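Wokus Hand-Held Gripper Pair
For collecting demonstrations without a robot in the room

Product details | What's in the case | Comments (1)

We started making the Wokus because our own customers kept asking us the same thing, usually over the phone and usually with a bit of a sigh: how do you get enough good examples for a learning system when you only have one arm, and it's booked until May? The Wokus is our answer, and we've grown very fond of it. You pick up a gripper in each hand, you do the job the way you'd like a robot to do it, and the recording goes off to be used for training. A person who has never touched a robot can usually get going after a cup of tea and a short practice (we do recommend the practice!).

Each gripper has a roomy body and a pair of soft fingers that close towards one another. The finger pads are black mesh with a rubber border, and they're kind to cups, cloth, fruit and small boxes alike. They will wear in time, as anything does that gets squeezed all day, and you can change a pair at your desk with the little key from the case. Please change both pads together, even if one still looks fine, so that the grip stays even from one recording to the next.

The square black-and-white marker goes on top of the gripper and is used for tracking. Keep it clean and don't write on it. We know that sounds obvious, but we've had several come back with initials on.

You don't need a special studio either. An ordinary office does very nicely, with chairs, tables, plants and people going about their day, and a system that has only ever learnt from a bare bench tends to be rather lost once it leaves it. Move about, change tables, let somebody else have a turn. Left-handed people are especially welcome, as most collections are short of them.

In the case
Two grippers, left and right
Spare finger pads, four pairs
Pad key
Charging lead, 200 cm
Wrist straps
Printed starter booklet, 20 pages, with practice tasks

Weight and running time
Each gripper weighs 930 g without straps. A full charge gives 108 minutes of recording, and a light on the base turns amber when it's time to stop. Finish the task you're on, then swap hands with a colleague or have a rest. Tired wrists make sloppy examples.

Also available
The Marchuk bench stand, which holds both grippers upright while they charge, and the Maketska carry bag for anyone collecting in more than one building. Both are kept in stock at our Clolomthorpe workshop and can be added to the same order. If you'd like to try a pair first, do ring us and we'll find you a slot in the morning.

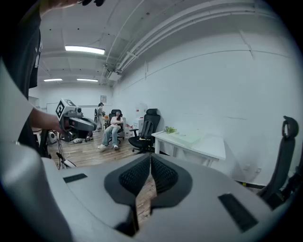 Nantana Boonyarit: We've been using two pairs since the spring and the pads have lasted better than I expected, even with a lot of towel folding. My one request would be a smaller strap. Mine is on the last hole and still slides down when I reach for a high shelf, so I end up redoing those recordings. Could the strap be sold separately in a child's size, or is there a way to shorten the one we have?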